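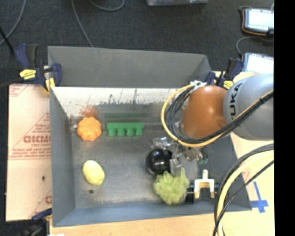
The odds-and-ends bin, with the green pouf in among the rest.

Hi, I'm Benedetta Zanetti, and Urnis is the little shop I run with my friend Lucrezia Colombo. We sell loose objects. I know how that sounds! People come to us for things to sort, stack, squeeze, draw, hide in a tub of rice or hand to a bored four-year-old, and we keep a whole back room of them in Pletton, on the second floor over the shoe repair place.

I used to teach kindergarten, and every August I'd spend my own money filling a basket for the touch table. You can buy a set of matching plastic bears anywhere, but try finding one smooth thing, one ruffly thing and one thing with pegs on it without driving to four different stores (I've done it, with a toddler in the back seat). Lucrezia was doing the same for her drawing classes over in Sencombe. She wanted shapes that were hard to draw, I wanted shapes that were fun to hold, and we kept reaching for the same stuff at yard sales. So we pooled our boxes and never really un-pooled them.

Now we have 700 different pieces on the shelves, and I still have favorites. I love anything egg-shaped, like the pale yellow one in the bin up top. Lucrezia goes for whatever is shiny, so the black ball is very much her department — she says students learn more from one highlight than from a whole bowl of fruit. The mesh pouf is the kind of thing kids grab first, and the orange flowery shape with the lobes gets picked a lot by people shopping for color. Then there are the forked bits and the blocks with pegs, which I think of as our "what is it?" shelf. Please don't write and ask us what they are. Make something up, it's more fun.

Everything gets sorted on the big table before it goes into an order. Our standard mix is the Leone box, 48 pieces with a cloth bag for guessing games, and there's a smaller one for home. You can also just tell us what you're after. "Green and bumpy" is a perfectly good order and we've filled it. If you teach, put your school's name in the note and we'll leave out anything small enough for little mouths, or swap in extra soft stuff if that's what your group likes.

Orders go out within 2 days, and I answer the email myself, usually in the evening with a cup of tea. If something in your box gets squashed or lost (pegs break, I know), write to me and I'll dig around for another one.

Page last updated 16 Jul 2024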